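疫苗冷链这个话题拖了很久，趁二月这轮补种准备期写一串。范围限定在县级中转库到接种点这一段，出厂到省库那一段我不熟，不写。

1/
先说背景。我在Lusirness地区卫生局做冷链核查，管的是中转库和下面的接种点。这一轮要配送的是麻腮风和流感两类，储存条件都是2到8摄氏度，流感苗不能冻，冻过就报废，没有补救办法。

2/
很多人默认冷链出问题就是温度高了。我们上一季的报废记录里，冻伤占的比例高于过热。原因集中在冰排没有充分预处理，从冷冻柜里取出来直接装箱，贴着冰排那一层在途中降到零度以下。

3/
冰排预处理的判定标准：摇动时能听到里面有水声，表面没有霜。没有水声就继续放。不要按时间判定，室温不同，冰排尺寸不同，所需时间差别很大。墙上贴的那张时间表是老版本，请撕掉。

4/
温度记录仪的位置。探头应放在疫苗之间，不接触冰排，不接触箱壁。有接种点把记录仪搁在箱盖内侧，读出来的是箱盖附近空气的温度，开一次盖就跳一次，曲线没法用。

5/
记录间隔本轮统一设为2分钟。之前各点设置不一致，有的点设得很长，一次短时超温可能整个落在两个采样点之间，事后无从判断。间隔短的代价是存储满得快，所以每次回库必须导出，导出后清空，再重新启动。

6/
关于时钟。记录仪的时钟要和库里的服务器对齐。上一季有一台时钟慢了一个多小时，曲线上的超温段和交接签字的时间对不上，追责追了三周，最后发现两边都没写错。

7/
中转库的备用电源。Komley库的发电机每周五上午带载试机，带载是指把冷库压缩机真正切过去，空转不算。空转能证明发动机会响，证明不了切换柜会动作。试机记录要写切换耗时和切换后十分钟的库温。

8/
试机时顺便检查报警。断主电，看短信有没有发到值班手机。值班手机换人换号是最常见的失效原因，设备本身坏的情况反而少。名单由Struan MacRitchie维护，换班当天改，不要攒到月底。

9/
冷库温区分布测试（mapping）的问题。有同行问，已经有固定探头了，为什么还要做分布测试。固定探头只代表它所在的那一点。Komley库做完测试以后，出风口正下方那一格全部停用，满载时那里最低能到零下，固定探头从来没报过，它装在对面墙上。

10/
测试必须空载和满载各做一次。空载数据好看，气流没有阻挡。满载以后后排上层和门口两个位置会出现明显偏差。只交空载报告的，一律退回。

11/
库房改造进度也一并说一下。Komley库这次加了六路独立供电，医用冰箱一机一路，不再共用插排。共用插排的问题在于一台压缩机启动跳闸，整排一起停。
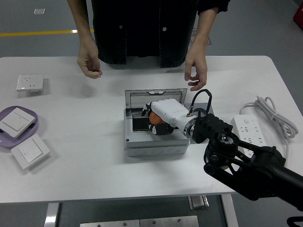 桌上带透明翻盖的浅灰色塑料插座盒，盖子处于打开状态。

12/
供电改完以后的验收要求：逐路拉闸，确认对应的冰箱和标签一致，再恢复。标签写冰箱编号，不写位置。冰箱会挪，位置描述半年以后就没人看得懂。插头加锁扣，清洁人员拔插头给吸尘器用的事情每年都有。

13/
接下来是本轮数量。中转库首批到货564盒，按接种点申报量分配，覆盖32个点。申报量超过上季实际使用量两成的，需要附说明。冰箱容积不够的点分次送，不允许把疫苗堆到风道口。

14/
装载原则：疫苗盒之间留缝，离后壁留缝，不放门架，不放底部抽屉。门架温度波动大，底部抽屉在不少型号里是另一个温区。家用冰箱改作他用的，本轮不予配送，不接受“临时用几天”。

15/
冷藏箱我们现在有两种，Stöcker的硬箱和Kunard的软箱。硬箱保温时间长，重，适合山区线。软箱轻，开盖频繁时升温快，只允许用于当天往返的城区线。两种箱的冰排规格不同，不能混用，混用以后箱内会有空腔，温度不均。

16/
运输车辆。车厢预冷到位再装货，先装后冷不行。装货期间发动机不熄火，月台门和车厢门不同时敞开。司机交接单上要写装车开始和结束的时刻，以及当时的车厢温度，三项缺一项接种点可以拒收。

17/
接种点收货流程。先看记录仪有无报警，再看冻结指示卡，再点数，最后签字。顺序不要倒过来。签完字再发现报警，责任划分会很麻烦。收货人必须是名单上的两位之一，前台代签无效。

18/
发现超温怎么处理：隔离，贴“待判定”标签，放回2到8度环境继续保存，然后上报。不要自行丢弃，也不要继续使用。很多批次经过稳定性数据核算以后还能用，提前扔掉就没有核算的机会了。判定权在地区，不在接种点。

19/
上报材料包括：记录仪原始文件（不要截图）、批号、数量、超温起止时刻、最高或最低温度、冰箱编号。截图看不到采样间隔，也看不到时钟设置，我们收到以后还是要回头找你要原始文件。

20/
关于摇动试验。怀疑冻结的含铝佐剂疫苗可以做，必须有同批号的人为冻结对照瓶，静置后比较沉降速度。没有对照瓶就没有结论。另外它只适用于含铝佐剂的品种，本轮这两类都不适用，麻烦不要再拿流感苗来摇。

21/
稀释液。麻腮风的稀释液可以常温存放，但使用前要降到和疫苗一样的温度，提前一天放进冰箱。稀释液不能冻，安瓿会裂。不同厂家的稀释液不能互换，标签上看着都是注射用水也不行。

22/
复溶以后的时限按说明书执行，瓶身上写复溶时刻，写到分钟。到点没用完就弃。避光。接种现场的工作箱里放海绵垫，瓶子插在海绵上，不要泡在融化的冰水里，标签泡掉了这瓶就只能报废。

23/
培训安排。每个点至少派一人，负责冰箱的那位必须到。内容是冰排预处理、记录仪导出、超温上报三项，全部实操。讲课的是Zyanya Chávez，她做过多年外展接种，山区线怎么装箱问她比问我有用。

24/
培训经费每点补贴200，凭签到表发放，迟到超过半小时不算到场。材料当天发纸质版，电子版之后挂在内网冷链目录下。

25/
回复几个私信里的问题。
问冰箱报警上下限能不能放宽一点，免得半夜总响：不能。总响说明门封、除霜或者装载有一项不对，先查这三项。
问能不能在冰箱里放水瓶增加热容：可以，放在底部抽屉和门架，装满，贴“勿饮”。
问每天人工抄温度还要不要：要，早晚各一次，节假日也要。自动记录仪不会告诉你门没关严。

26/
还有人问中转库停电多久需要转移。看库温趋势，不看停电时长。库温升到7度并且还在上升，就启动转移，接收库的联系方式贴在门内侧。停电期间不要开门查看，看门外的显示屏。

27/
记录表新版已经替换，旧版多了一栏“备注正常”，删了。正常不用写，异常写清楚时刻和数值。旧表库存请作废处理。

28/
本轮配送路线表周五下午四点前发到各点邮箱。没收到的直接打库房座机，不要在这条下面留言，我不一定看得到。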